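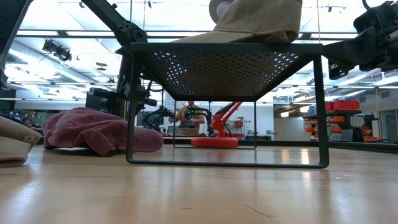 Cloth cap on a perforated metal stand, Escombe.

Ternance Comics Index
Progress report to the Yan Fund, second reporting period
Prepared by Marlies Frei, project lead

1. Status

The index covers the superhero and adventure titles issued by Ternance Publications during its years as a newsstand publisher. The grant agreement sets a target of 300 issues indexed at story level, with creator credits where they can be supported. Entry work is on schedule. Credit work is behind schedule, for the reasons given in section 3. Scanning stopped in December and resumed after the replacement of the overhead lamp.

2. Indexing

Each record now holds the cover title, the indicia title, the issue number as printed, the page count, and a separate line for every story, text page and house ad. The first period's records had no line for house ads. Jonas Berchtold has gone back through those records and added them. The ads matter more than we allowed for in the proposal. Ternance announced features that never ran, and in several cases the ad is the only place a character's name appears in print.

Numbering remains the largest source of error. Ternance changed titles without restarting the count, apparently to keep its second-class mailing permit, and twice ran two titles on one sequence. We record the printed number and a separate running number and do not correct either one. Where a dealer list or an older fan index gives a different number, the difference goes in the notes field with the source.

Nine issues known from ads or subscription forms have not been located in any collection we have contacted. They are entered as unseen, with no contents lines. Two of them may be ghost issues, prepared for but not printed. We have no evidence either way and have left the question open in the record.

3. Creator credits

Ternance bought most of its material from a packaging shop, and the shop's artists worked under house names. One house name on the Vurus feature covers at least three different hands. The proposal assumed that surviving shop ledgers would settle most of these cases. The ledgers list payments by page and by feature, but seldom by issue, and features were often held in inventory for months before they were used. A payment can be matched to an artist with confidence only when the page count is unusual or when the feature was new.

We have therefore changed the credit field. It now carries one of four values: signed, ledger, attributed, unknown. Attributed credits require two readers working separately, and the readers' initials are kept. Lettering has been more useful than figure drawing for this purpose. The shop moved pencilers and inkers from job to job but tended to keep a letterer on one feature for a long run.

Credits have been completed for 70 issues. The remaining work will take longer per issue than the plan stated, and we do not expect to finish the credit field for the full set within the grant term. Section 6 proposes a revised target.

4. The Vurus feature

The fund asked in its last letter for a short account of this feature. Vurus began as a backup strip and took over the covers within a year. The character's powers are not consistent. In the early stories he draws strength from a metal bracelet, later the bracelet is dropped without comment, and in the last run it returns as a radio. The young sidekick is given two different surnames. Reprints complicate the picture further – at least one late story is an early one with new captions and a redrawn villain.

We now link reprints to their first appearance and note changes panel by panel when the art has been altered. The work is slow, and we have limited it to Vurus.

5. Equipment and spending

The scanning allowance of $2000 has been spent in full, on the lamp, a book cradle and archival sleeves. The lamp was not in the original budget. The cost was met by buying fewer sleeves, and brittle copies have been sleeved first. No transfer between budget lines is requested.

Travel to the Escombe collection was completed under the amount allowed. The owner permits scanning of covers and contents pages only, so story-level records from that collection rely on notes taken on site by two people and compared afterward. Disagreements were few and mostly concerned page counts where a centerfold was loose.

6. Changes requested

a. That the target for story-level records remain at 300 issues.

b. That the credit field be required only for the superhero titles, with the western and humor backups left as unknown unless signed.

c. That unseen issues be counted in the published index but not toward the target.

7. Next period

Berchtold will finish the house-ad entries and begin checking running numbers against the subscription forms. Frei will continue with ledger matching, starting with the features that had odd page counts. A test version of the index will be sent to the fund with the next report – search will work by title, feature and credit, but cover images will not yet be attached.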